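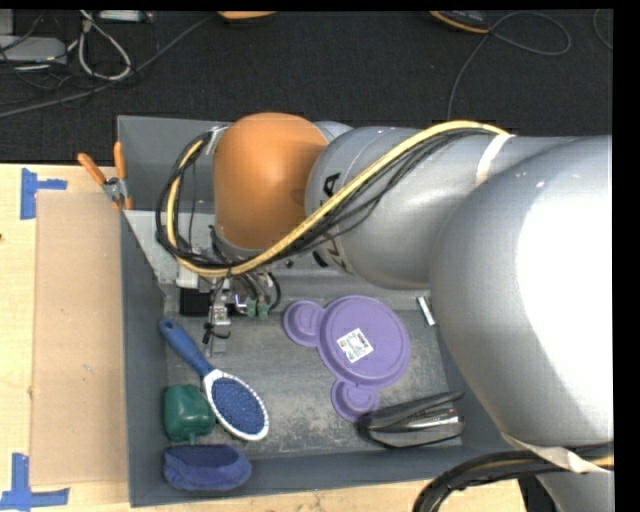
Figure 4. Shared work area at the Skakovel site.

4.2 Does the open floor plan explain the drop in complaints?

Earlier work on office noise has leaned heavily on one claim: that people who can see the source of a sound are less bothered by it. Stergiou makes this argument at length, and it has since been repeated in design guides as if it were settled. We are not convinced that it is.

The claim rests on a survey given to staff at Zosach before and after a move to a new building. Complaints fell by 33 percent in the months after the move, and the authors credit the fall to clear sight lines. But the move changed a good deal more than what people could see from their desks. The new building had thicker doors, a separate lunch room and a different heating system. Staff also knew that management had spent money on the place and wanted to hear good things about it. Any of these could lower a complaint count, and the survey design gives us no way to tell them apart.

Our own data, gathered at Skakovel and Sarnis, do not help the sight-line account much. At Skakovel, where the interior walls came down in April, 40 people filled in the short form both times. Average annoyance scores barely moved. At Sarnis the scores did improve, but so did those of the group on the upper floor, whose rooms were left exactly as they were. Kang (Da-eun Kang, personal communication, 29/11/2021) has suggested that the upstairs group simply heard less coming through the floor. That may be so -- we did not measure it, and we would treat the idea with the same care as the others.

There is also the matter of who answers. Yeo's reanalysis of the Zosach forms found that the people most bothered before the move were the least likely to return the second form. Dropping them from both rounds removes most of the reported effect. Supporters of the sight-line view reply that the remaining gap still points in the right direction. It does, but a gap that small would be expected fairly often by chance alone, and we see no grounds for building a floor plan around it.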